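About Us

We write the house rules for working next to robot arms, and we love doing it! Baird started out building two-arm benches for handling clothes and other soft goods. Customers kept asking for copies of the checklist taped up in our shop, so we cleaned it up, tested it on people who had never touched a robot, and printed it. The Hundham Bench Rules now run to 38 pages (the first edition was 54, and we're pretty proud of the cuts).

Most of the rules are plain stuff. Keep the space between the arms and the bin clear. One item in a gripper at a time. Hands stay off the table while an arm is holding anything, even if a sleeve is hanging out and you're dying to tuck it in. Route cables so they can't snag, and check them at the start of every shift. Write down every stop, including the ones that seem silly.

We revise the rules each April, using notes from our own benches and from the shops at Cutano and Ciltura that work with us. Last time we read through 500 stop notes, and the section on loose fabric got a lot better for it. Send us yours! We read every one, and a good argument with a rule is always welcome.

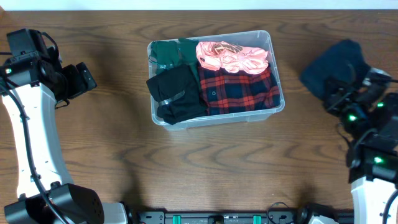 Baird | Bench Practice Team

Four folded pieces in the bin and a navy one in the right gripper. Soft goods are our favorite thing to write rules for, and new people on the team learn on them first.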